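Kasovier Issues Packing Guideline for Mixed Small Goods

Revised carton procedure covers office supplies, accessories and soft items shipped together

Kenulura, 26/06/2019

Kasovier, a contract packing and returns company, has published a revised guideline for packing mixed small goods in shallow cardboard cartons. The document applies to orders that combine soft items, such as cloth bags, with small hard items such as staplers, marker pens and USB sticks. It replaces the packing notes used at the Kenulura site and will be adopted by the company's other packing rooms in September.

The guideline was written by Emese Orbán, packing methods lead, and Marit Ljungberg, who manages returns. It is based on a review of 895 returned orders in which at least one item was reported as scratched, crushed or missing. In 400 of those orders, a hard item had been placed in the carton before the soft item and had shifted into a corner or under a flap.

Under the revised procedure, the soft item goes in first and is pushed to one end of the carton. Hard items are then placed one at a time in the remaining space, heaviest first. Staplers are packed closed. Marker pens are packed with the cap on and laid along the long side of the carton. USB sticks go in last, on top of the fabric where possible.
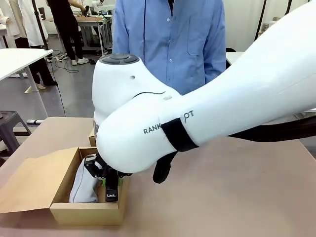
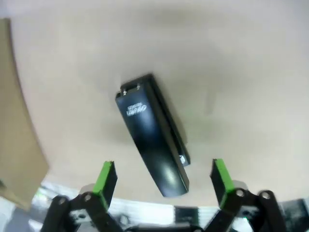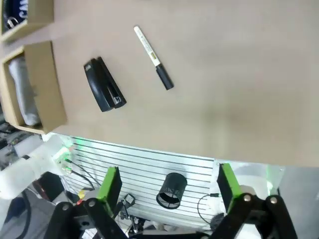
The guideline also sets requirements for the packing table. The surface must be plain and light in color so that small dark items can be found quickly. Cartons are opened fully before packing begins, with the lid folded back flat and away from the packer. No more than five loose items may be on the table at one time. Anything that falls off the table is set aside for inspection and does not go into the order until it has been checked.

"Most of the losses we looked at were small items that were on the table and never made it into the carton," said Orbán. "Limiting what is on the surface makes a missing item easier to spot before the lid is closed."

Carton selection has been simplified. Packers will use two sizes of shoebox-style carton, both supplied by Kristiansen. Cartons with a torn or heavily creased hinge are to be flattened and recycled. Tissue and paper fill are no longer required for orders that include a cloth item, unless the order also contains glass or ceramic goods.

The procedure was tried on roughly 900 orders for Givo, a stationery and accessories retailer. Valter Bakke, operations manager at Givo, said the company will specify it for all mixed orders packed on its behalf.

Training for packing staff is being arranged by Ulises Durán and takes one half shift. A printed sheet with the placing order will be fixed at each table.

Copies of the guideline are available to Kasovier customers on request. Questions about carton sizes and existing contracts should be directed to Lovisa Lindholm, customer accounts, at the Kenulura office.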